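**Ride with us this August: Okley Back Roads is looking for people to take part**

If you have a driver's license, a bit of patience and a soft spot for small roads, we would love to hear from you. Okley Back Roads is a local history project, and we are putting together a spoken record of the old delivery routes between Okley and Misthorpe: the bread rounds, the mail runs, the milk, the library van that so many of us waited for as children with our cards already in our hands. A good deal of it was never written down, and the people who drove those rounds have been telling us such lovely stories at kitchen tables that it seemed a shame not to go out and hear them told on the roads themselves.

So we are looking for 8 pairs of people. Each pair is made up of a teller and a listener. Tellers are anyone who drove, rode or walked one of the rounds before 2000, or who grew up in a house where somebody did. Listeners do the driving, ask a question now and then, and look after the little voice recorder. You can apply as a pair (a grandparent and grandchild would be wonderful, and so would two old workmates), or you can apply on your own and we will do our best to find you good company.

## What you would be doing

We start with a get-together at the Ondieki Rooms in Okley, where you will meet your partner, if you don't already know each other, and learn how to use the recorder. It has two buttons and we have yet to meet anyone who couldn't manage it! After that, each pair goes out on three drives during August, at times you choose between you. Most take an hour or so, plus however long you spend pulled up somewhere finishing a story.

The route goes by the main Misthorpe road to begin with and then turns off onto the lanes. It is easy driving, though you will be sharing it with bicycles, tractors and motorcycles, so we ask listeners to hang well back, let people get on with their day, and never touch the recorder while the car is moving. The teller can do that part, or it can simply be left running.

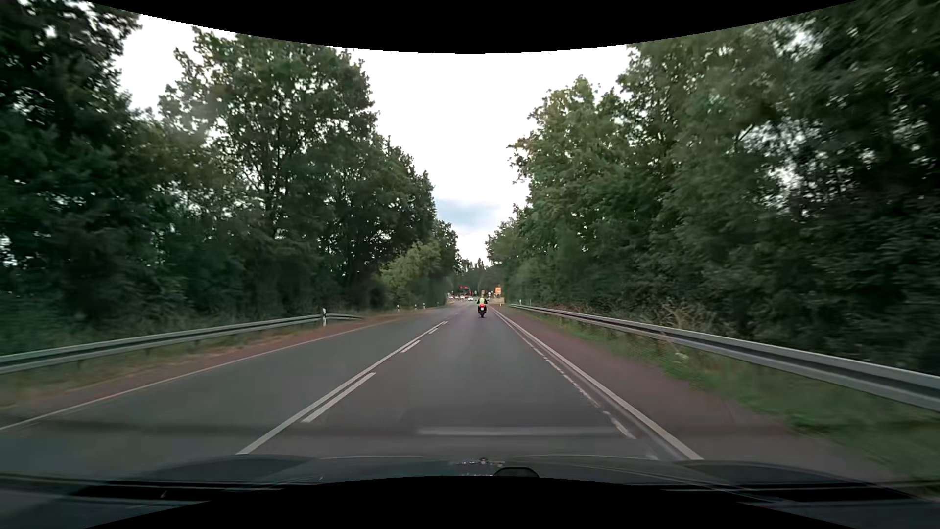 ## Who we are hoping to hear from

You don't need to be a historian, and you don't need a good memory for dates. We would much sooner hear what the van smelled like on a cold morning, or which farm always had a dog loose, than have the year exactly right. Listeners should be over 21, with a full license, their own insured car and a gentle way with other people's silences. Tellers who use a wheelchair or get tired easily are very welcome, so please mention it when you write and we will plan shorter drives with proper stops.

## What you will get

Gas money is paid for every drive, along with a thank-you of $60 for each person once the third recording is handed in. You will also get a copy of your own recordings to keep, and an invitation to the listening evening in the fall, where there will be soup. Nothing is played in public until you have heard it and said yes.

## How to apply

Write a few lines telling us who you are, which round you remember (or why you would like to listen), and whether you have a partner in mind. Send it to Zihan Xiao, Okley Back Roads, P.O. Box 3358, Okley, or drop it through the door of the Trulovon bookshop, where they have kindly agreed to keep a box for us. Handwriting is fine, and so is asking a neighbor to write it for you. Zihan reads every letter and will call you back, usually after 6 in the evening, so please include a phone number and let us know if you would prefer the daytime.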